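Bridummont Guest House
Room inspection checklist, upper floor, Room 13
Inspected by: Shobha Gowda
Month: May
Rating: OK / Note / Action

1. Entry and egress
Door opens fully without striking furniture: OK
Door closer: Note. Slams over the final part of travel. Adjust closing valve.
Escape plan on back of door: OK
Smoke alarm test button: OK. Sounder audible in corridor with door shut.

2. Electrical
Bedside outlets, 2: OK
Lamp cord, window side: Action. Outer jacket split at the plug. Lamp removed from service and tagged.
Heater rating plate legible: OK, 2,000 W
Heater clearance from bedding: Note. Measured 80 cm. Acceptable, but the floor mark has worn off. Repaint.

3. Bed and bedding
Frame fixings tight: OK
Slats: OK
Cover, seams and edges: OK. No open seams found by hand check.
Loose items on bed: Action. Cover was not clear at time of inspection. Items to be removed before the linen change, and small ones checked for at the folds and along the wall side.

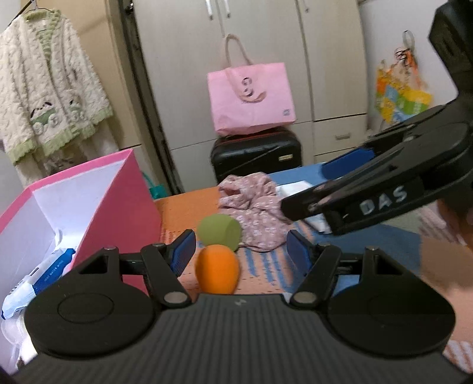

Item 3, loose items: orange egg-shaped object, green object and floral cloth on the patchwork cover.

The floral cloth is to be shaken out over the bed before it goes in the linen bag. Hard objects left in folded fabric have reached the washer on earlier rounds, and the drum seal on the Zillano machine was replaced as a result. Flat papers or packets go to the desk tray and are not to be bagged with linen.

4. Surfaces and cleaning supplies
Virkon stored in locked cupboard: OK
Dilution chart posted inside cupboard door: Action. Missing. Reprint.
Gloves, medium: Note. One box left.

5. Window
Restrictor engaged: OK
Blind cord cleat: Action. Lower screw loose. Refix at original height.

Actions open: 4
Recheck lamp and blind cleat before the room is released. S.G.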